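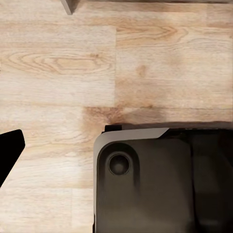 Demonstrations in the Urkport scenes are recorded through the Stomora remote client, with the wrist view as the main window and the overhead view as an inset. The steps below cover one recording session from client start to export. They assume the arm model already loads and the hand controller is paired. Learn to judge distance from the wrist view before recording. With the hand over the floor, one finger shows as a flat black shape at the left edge, with a stretch of pale boards between it and the dark unit. The finger has no visible surface detail, so read its position from its outline and from that strip of floor.

1. Set the scale

Open Control > Motion and set translation scale to 0.48. Higher values are usable for long moves but make the final approach uneven. Leave rotation scale at 1. If the hand drifts with the controller at rest, rezero the controller and reload the scene. Do not correct drift by hand during a take; the correction is recorded as part of the task.

2. Start the take

Press the clutch and hold it for one full second before moving. The recorder writes a state line at every control tick and stops at 2000 lines. A take that hits the limit is marked incomplete and skipped on export.

Move to a point above the target first, then turn the wrist, then descend. Turning during the descent is allowed, but the playback tool handles it poorly when the target is close to another object.

3. Approach flat objects

Flat objects need a decision before the descent: which edge the fingers will close on, and what lies next to it. Use the inset to check for anything behind or under the target.
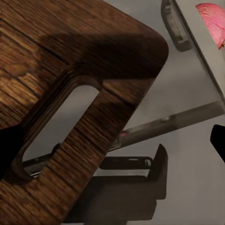 Wrist view: cutting board with handle hole, knife blade continuing to the right.

In a layout like this one the blade appears to pass underneath the board, and part of it shows through the handle hole. Pick one approach for the board and keep to it for the whole batch. Mixed approaches in a small batch give a policy that hesitates between them. Close the fingers slowly and wait for the contact value to settle before lifting. If the value jumps, open, back off and repeat the approach in the same take. Recoveries are worth keeping as long as the object has not left the work area.

4. Moves between stations

Release the clutch at the end of each manipulation and press it again for the travel move. The recorder adds a segment mark at each press. 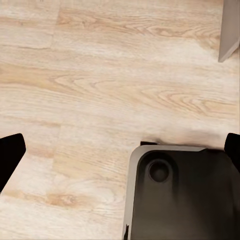
Segment marks are what the exporter uses to split a take, so a missing mark joins the travel move to the next grasp. Marks can be added later in the Denitz editor, but only on a tick where the hand is at rest. Keep the fingers open during travel unless something is being carried.

5. Check and export

Play the take back at normal speed. Error 419 on playback means the scene version has changed between recording and replay; load the version named in the file header and try again. Delete takes with a joint limit warning.

Export in groups of 8 takes. The Solberg trainer reads each group as one file and rejects a file with mixed control scales. After export, the raw takes can be moved to the archive folder, but keep the headers with them.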